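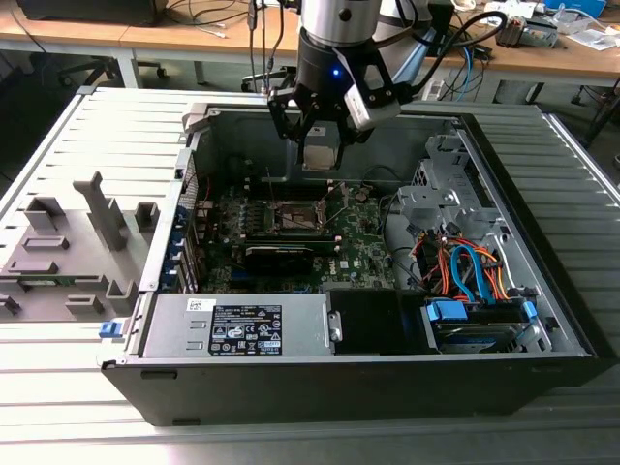
Search the FAQ Enter a keyword Go

Furkomance Web Hosting: Questions We Get a Lot

Who runs this?

Two people, Ha-rang Ko and Zhenhua Shen. Ha-rang looks after the servers and Zhenhua answers the mail. If you get a reply that is one word long, they have swapped.

What do I get with a basic account?

Space for one website, a database if you want one, and five mailboxes. Your site can be a shop, a choir schedule or forty pages about your model railroad. The railroad people are our most loyal customers and we will not hear a word against them.

Is there a limit on traffic?

Yes, but you would have to be fairly famous to hit it. If a page of yours suddenly gets popular, we'll write to you before doing anything rash. Past a certain point we will ask you to move to the larger plan, Parketti. The name was picked late at night and is now printed on too many invoices to change.

My page says 404. Is the server down?

No. A 404 means the server is up, has looked for your page, and can't find it. Check the spelling first, then check capital letters. Our machines think "Recipes.html" and "recipes.html" are two different files and cannot be talked out of it.

My page says 500. Is that worse?

A little. A 500 means something on the site broke while the page was being put together, most often a plugin or a stray line in a settings file. Undo the last thing you changed. If you didn't change anything, look at the error log under Tools, where you may find the thing you didn't change, with the time next to it.

I deleted my whole site. Can you get it back?

Probably. We take a backup every night at 2 a.m. and keep each one for 15 days. Go to Tools, then Restore, and pick a night when you were happier. Anything you wrote after that night's backup won't be in it, so copy out what you want to keep before you press the button. Restoring a small site takes a few minutes. Please don't press it again to hurry it along.

Can I move my site here from another host?

Yes, and we'll do it for free if it's a normal site. "Normal" leaves out anything running on Edum, an old page builder that stores every paragraph as a separate file. We can move those too, but we charge by the hour and sigh audibly.

What is Xiong?

Our control panel. It's where you add mailboxes, change passwords and see your bills. It was redesigned in June and the logout link is now at the bottom left. We liked it better at the top right as well.

Do you register domain names?

We do, and we can take over one you already own. Ask your current company for the transfer code. They will offer you a discount to stay, then a survey. The code comes after the survey.

Why did my mail land in the spam folder?

Usually because the domain's mail records aren't set up. Open Mail in the panel and press Check Records. If all the lines are green and your message still goes to spam, have a look at the subject line - "URGENT!!! Read now" has rarely helped anyone.

Can I call you?

No phone, sorry. Write from the panel and include your domain name. "It doesn't work" is a fine start, but we do need to know what it is.

How do I cancel?

Account, then Close Account. You can download a copy of your files first, and any unused full months are refunded to the card you paid with.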